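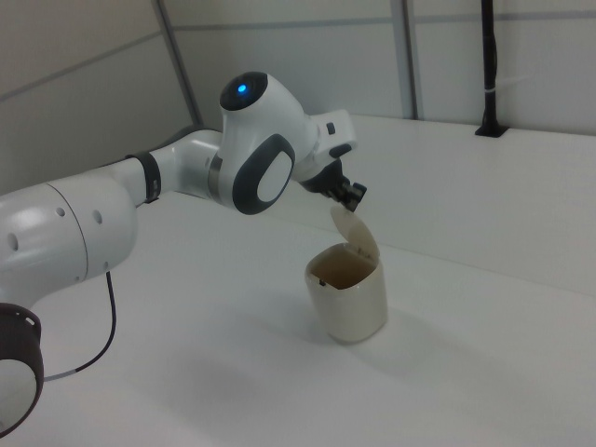
Open days should show us the dull jobs

Posted April 24, 2020

I went to the Sustby open day in Kerkton last November expecting to be sold something. There was a car park full of visitors, a sausage sizzle and a queue for lanyards. The program promised 15 stations and I got to most of them before my feet gave out.

The crowd was at the big stuff. A palletising cell had the front of the hall and people stood three deep to watch it throw cartons about. I spent most of my afternoon at the back, where an arm was working the lid of a small cream bin on a white table. The bin had a hinged lid and the arm had a gripper with two short fingers. The job was to get the lid up and keep it there. I stayed for nearly an hour and I think it was the most useful thing in the building.

My reason is a simple one. I ran the stores at a packaging plant in Gornotthorpe for a long time, and I sat through plenty of automation pitches. Every one of them showed a machine doing something fast. None showed a machine dealing with a lid, a latch, a drawer or a bag that had folded over on itself. Then the machine arrived and we found that a person had to stand next to it all shift, opening things. We paid for speed and then paid a wage to feed it.

A bin lid is a fair test. It has to be caught at the edge. Push in the wrong spot and the bin slides. Let go too early and a lid can drop back. Anyone with a kitchen has worked this out without thinking, and a machine has to be taught it or programmed for it.

The staff at the table were straight about this. I asked how many attempts they had made that week and was told 250. I asked how many had gone wrong and was told 75. I watched two go wrong myself, and each time they reset the bin and started again. There was no patter. A man beside me said it was a lot of money to open a bin, and walked off to the cartons.

I understand his view, but I think he had it backwards. A failure count given freely is worth more to a buyer than any highlight reel. With it I can work out what a helper would cost me and whether to wait a few years. The palletising people gave me a brochure and a pen.

I would like other organisers to copy this. Motaung is planning its own open day and has asked for suggestions from the public, so mine are as follows. Put the small household jobs at the front of the hall. Post the tally of tries and misses on a board where everyone can read it. Let visitors move the object between runs. If the arm can't cope with that, say so on the board as well.

Some exhibitors will object that this makes them look bad next to a rival with a slicker show. It might, for a year or so. Buyers talk to each other, though, and the ones who got burnt talk the most.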